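My blood pressure was 161 over 94 when the practice nurse took it in February. She took it again, got nearly the same, and asked if I'd been rushing. I had walked up from the bus stop in Wametthorpe at my usual speed, which is slow. She sent me home with a monitor for a week and a form to fill in, and this post is mostly a record of what happened after that, as a few people have asked.

## The week with the monitor

You take two readings in the morning and two in the evening, sitting down, feet flat, arm on the table, no talking. The no talking was the hardest part in our house. I did mine at ten to seven before anyone else was up, and again after the washing up.

The monitor was an old one with a cuff that had lost some of its grip. I bought my own in the end, an Enano, because I could see I'd be doing this for a while. It keeps the readings for two people, so my husband has been made to join in. His are fine.

My home average came out lower than the surgery reading but still too high. The nurse said that gap is common and that the home figures were the ones they would go by. I had been hoping she'd say the opposite.

## Seeing the doctor

I saw Dr Sawsan Hamdan on a Thursday. She went through my family history, which is not good on my mother's side, and asked about smoking (stopped years ago), drink (not much), salt (more than I thought) and walking (less than I thought). She ordered blood tests, a urine test and an ECG. The ECG took five minutes. Most of that was sticking the pads on and then peeling them off.

She started me on one tablet a day, a low dose. I asked whether I could try without tablets first and she said she would rather I did both, given the numbers. I had gone in ready to argue and found I didn't really want to.

For the first fortnight I felt light-headed if I got up quickly. I rang the surgery about it and the pharmacist told me to stand up in stages, drink more water and ring again if it carried on. It wore off. I take the tablet with breakfast and keep the packet next to the kettle.

## Food

The salt was in bread, stock cubes, cheese and the soup I was having for lunch most days because I believed it was good for me. I now read the back of the packet. I make soup at the weekend and freeze it, and I've stopped putting salt in the water for potatoes. It took me three weeks to stop missing it.

We eat a lot more greens than we did. Spinach is the easy one as it needs no chopping and goes with eggs, lentils or fish. One thing to check if you are on other medicines: my sister takes warfarin and has to keep her greens steady from week to week, so ask your own doctor or pharmacist before changing much.

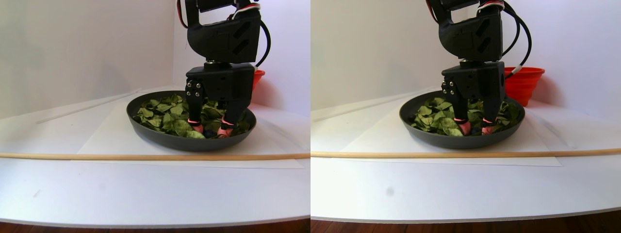
## Walking

I was told to build up to half an hour on most days. I do the loop past the Harkitz factory and back along the canal, which has one hill and two benches. In the beginning I used both benches. I go straight after lunch, and if it's raining I go anyway unless it's really coming down.

I tried a class at the leisure centre and didn't take to it. The music was too loud and I couldn't hear what we were meant to be doing.

## Herbs and other advice

Once people know you have high blood pressure, they all have something for you. I've been given garlic capsules, beetroot juice, hibiscus tea and a long talk about olive leaves. I like herbs in cooking and use more of them now that I'm using less salt, and a good handful of dried leaves in a stew does help.

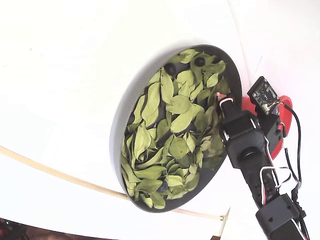

What I won't do is take any of it as a treatment without asking. I took the capsules in to the pharmacist at Rojanasak, the chemist by the station, and she looked them up against my tablet and told me to leave them alone. She was quite firm about liquorice too, which I hadn't known could push your pressure up. I used to get through a bag a week.

## Where I am now

Last week's home average was 132 over 81. Dr Hamdan would like it a bit lower and we are leaving the dose as it is until my next blood test. I still do the readings, though only for the week before an appointment. When I was doing them every day I started taking them again if I didn't like the answer, and the nurse told me to put the thing in a drawer.

The next appointment is at half past nine, and I'm going to get the earlier bus.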